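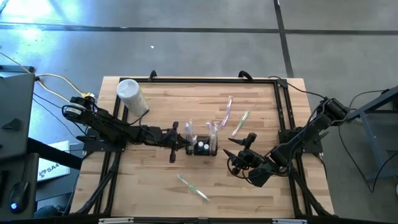
According to one reader of last year's handout, a toothbrush caddy "is a cup with ambitions", and the reader wanted to know why it should take up a whole session. Fair enough. We shall give it a session anyway, and the reader may sit near the door.

Household Order, Unit 8: Small Things That Stand Up
Jasgate evening course, notes for session 3

Before you come, do the reading on bathroom shelves. It is 26 pages long and could have been 2, but the part on drips is good.

The upright habit
A toothbrush is stored head up, in air. Most of you know this and keep yours in a drawer. A caddy with straight sides holds the handles close to vertical; a wide mug lets them lean on one another like people waiting for a late bus. Small bottles can share the caddy if they are shorter than the brushes, and they go at the front, where a hand can get at the caps.

What is left lying about
In the caddy picture, three brushes are out on the wood, one lavender-purple and two green-and-white. Decide where each would go before you touch it. Students at Drutness always start by shoving things in, and then take everything out again with great dignity.

Questions of colour
Clear handles look smart in a group and are hopeless for telling whose is whose. If a household shares one caddy, mix the colours, or tie a bit of thread round each handle. The Caron method (labels, a chart, a spare chart) is in the reading for those who enjoy that sort of thing.

For next time
Empty your own toothbrush holder and look at the bottom of it. Wash it. Write half a page on what you found, leaving out anything likely to upset the group that meets after lunch.

Bring a holder of any shape. Mugs will be accepted, coolly.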